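Moving Furniture Tips I Stopped Believing (and a Few I Kept)

Every August the same moving advice comes around again. Wrap this, freeze that, rub a walnut on the other thing. I have moved house 5 times and helped with plenty of other people's moves, and I've grown tired of reading tips that were plainly typed up by someone who has never been stuck on a landing under a wardrobe. So I went through the usual ones.

"Measure the furniture and measure the door." Fine, but the door is rarely where you get stuck. Trouble comes in the places where you have to turn. Measure the narrowest part of the route, at floor level and again at shoulder height, and then measure the diagonal of the piece. Old walls wander. A hall in my last place lost over an inch between the baseboard and the light switch, and I only found out with a dresser in it.

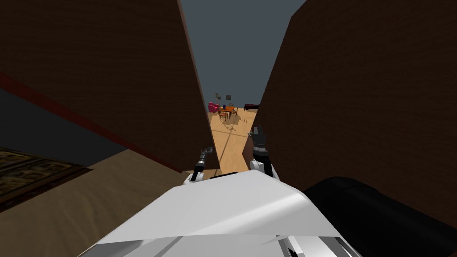
Table and chairs at the far end, a narrow gap on the way there.

"Take the legs off everything." Sometimes. If the legs unscrew by hand, sure. If they are glued and somebody on the internet tells you to warm the joint with a hair dryer, leave them alone. I tried it on a Fornwood side table and got a loose leg that has stayed loose for years. Tape the screws in a bag to the underside of the piece they came from. That one I do believe in.

"Felt pads protect any floor." They protect a clean floor. Drag a felt pad through grit and you have made sandpaper. Sweep first, then sweep again, because shoes bring in more. The stick-on kind also slides off sideways under a heavy chair, and you won't notice until you hear the scrape. I paid extra for the Warkitz ones and they came off too.
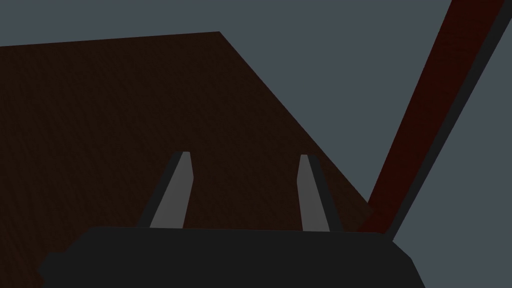

For tall pieces I would sooner use a folded blanket. Tip the piece, get the blanket under the low edge, and pull the blanket. It costs nothing and you can see what it's doing.

Now scratches. I'm told a walnut hides scratches in dark wood. It makes them shiny for an afternoon. Coffee grounds stain the scratch and also whatever is next to it, including your thumb. A plain wax filler stick in a color one shade darker than you think you need does a decent job on a shallow mark. On anything deep enough to catch a fingernail, you will still see it from the right angle and you may as well make peace with that.

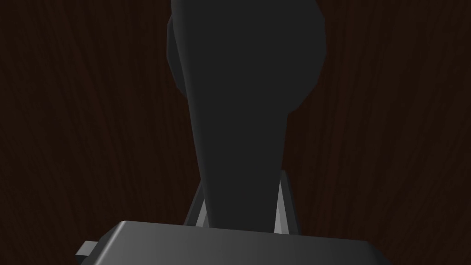 Test the stick somewhere out of sight and look at it again in daylight. My own worst match was picked at 5 in the evening under a kitchen bulb.

Water rings get the mayonnaise treatment in every list. I left it on overnight once. The ring faded a little and the table smelled like a deli. Dry heat from an iron through a cotton cloth works better on white rings, low setting, a few seconds at a time, no steam. Don't try it on anything you would cry over.

"Two people can move anything." Two people can lift a lot. Getting it between two tall pieces without a bruise on either side is a different job, and it goes better when only one person gives orders. Pull the drawers, tie the doors shut with cotton string (packing tape lifts the finish), and send the piece through narrow end first. Lifting straps for 40 dollars? I own a set. They help on the flat and they scare me on stairs.
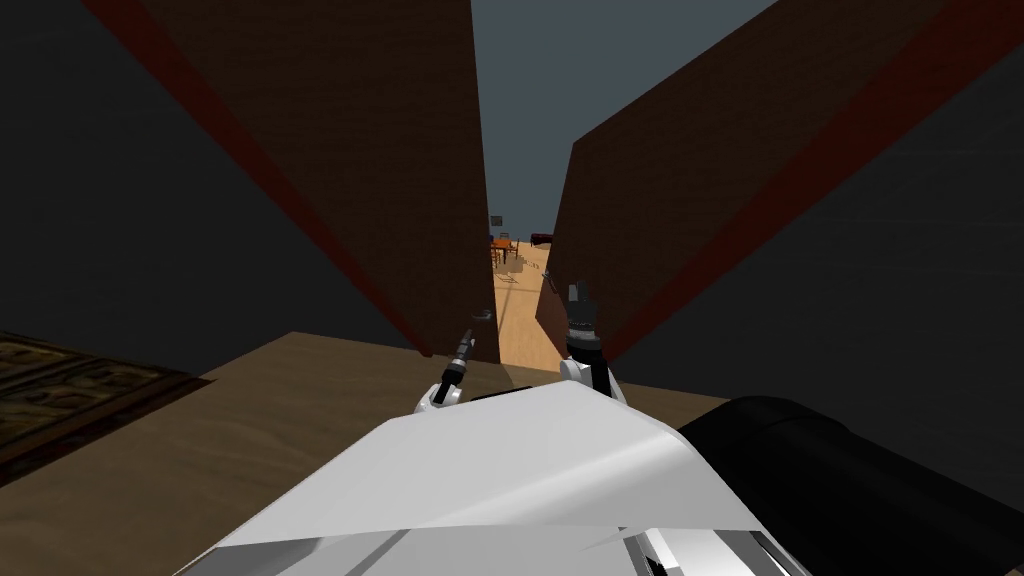

Pointing into the opening between two tall brown panels.

Last one: "Label every box on all sides." Two sides is plenty. Write the room, skip the contents list, and keep the kettle out.

Comments

Charalambos Stefanou: Disagree on straps, I use mine on stairs all the time. Agree on mayonnaise. My wife still brings it up.

Aicha Zaki: What about furniture sliders, the hard plastic kind? I bought Gosta ones for carpet and they were great, but I'm nervous about using them on wood.

Reply from the author: Carpet only, in my view. I've seen what they do to pine.

Aicha Zaki: OK, blanket it is then. Thanks!

Contact | Copyright Rahimi Home Notes | Back to top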